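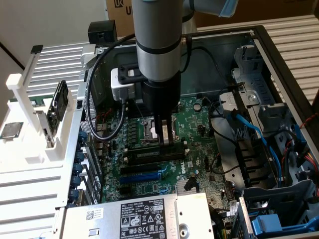 A robotic arm grips a memory module inside an open Dell desktop computer.

News > Obituaries > Arts and Letters

Fergal Mac Suibhne, chronicler of the Jeruvach mine disaster, dies at 86

Fergal Mac Suibhne, the playwright and essayist who spent most of his working life recording the testimony of families bereaved by the Jeruvach mine disaster, died on Sunday at his home in Gornotport. He was 86.

His death was confirmed by his publisher, Duggan, which said he had been in declining health since February. No cause was given.

Mac Suibhne was a junior surveyor at Jeruvach when the lower workings flooded during a night shift, killing 270 men and boys. He had been sent to the surface office shortly before the water broke through and was one of the few members of his crew to survive. The owners closed the shaft within the month, and the first official inquiry heard evidence from company engineers but from none of the families.

He left mining the following year and took a position as a night clerk at the railway yards in Mirnham, where many of the widows had resettled. It was there that he began visiting households in the evenings with a notebook and, later, a borrowed tape recorder. He collected more than 400 interviews over two decades, many of them with people who had never before spoken publicly about the disaster.

The interviews formed the basis of The Lower Level, the book for which he was best known. Running to 528 pages in its first edition, it was declined by several houses before Duggan agreed to publish it without an advance. Reviewers were divided over its length and its refusal to identify a central figure. Readers in the mining districts were not, and the first printing sold out before the end of the season.

The book was cited repeatedly in the campaign for a second inquiry, at which Mac Suibhne appeared as a witness over three days. The inquiry's final report found that warnings about the condition of the old workings had been received and set aside, and it recommended payments to surviving dependants. Mac Suibhne declined to apply for any payment on his own behalf.

"He did not regard himself as the author of that book," said Shaohua Lu, who edited his later work at Duggan. "He regarded himself as the person who had been trusted to carry it to the printer. We had long arguments about whether his name should be on the cover - he lost, but he made us set it in small type."

Mac Suibhne was born in a company house at Jeruvach, the youngest son of a pump attendant and a seamstress. He attended the district school until the age of 15 and studied surveying by correspondence. He once told a radio interviewer that his education in writing had come from the minutes of union meetings, which his father kept in a neat hand and read aloud at the kitchen table.

His stage work was less widely known outside the region. The Tally Board, his first play, consisted almost entirely of the names of the dead and the items found in their lockers, read by a rotating cast of townspeople. It opened in a union hall at Mirnham that held 200 people and was later presented in Gornotport, where it has been revived on several anniversaries of the disaster. A second play, Damp, concerned the engineers who had written the unheeded warnings. It drew criticism from some of the families, who felt it treated the company's staff too gently. Mac Suibhne attended a public meeting to answer those objections and afterward withdrew the play for a number of years, revising its final act before allowing it to be staged again.

In later life he became a frequent speaker on workplace safety and on the treatment of witnesses at public inquiries. He argued that families should be heard first, before technical evidence, and that transcripts should be provided to them free of charge. Both practices have since been adopted in the region.

He was offered a number of honours and accepted few of them. He did agree to lend his name to a reading room at the Mirnham public library, on the condition that the original recordings be kept there and made available to anyone who asked to hear them. The library said in a statement that the collection would remain open during its usual hours this week and that a book of condolence had been placed at the front desk.

Lu said that Mac Suibhne had been working on a short memoir of his mother and had delivered most of the chapters. Duggan has not decided whether it will be published.

He is survived by his wife, two daughters and a grandson. A private funeral will be held in Gornotport, and the family has asked that there be no flowers. A public reading of The Tally Board is to take place at the Mirnham union hall at a later date.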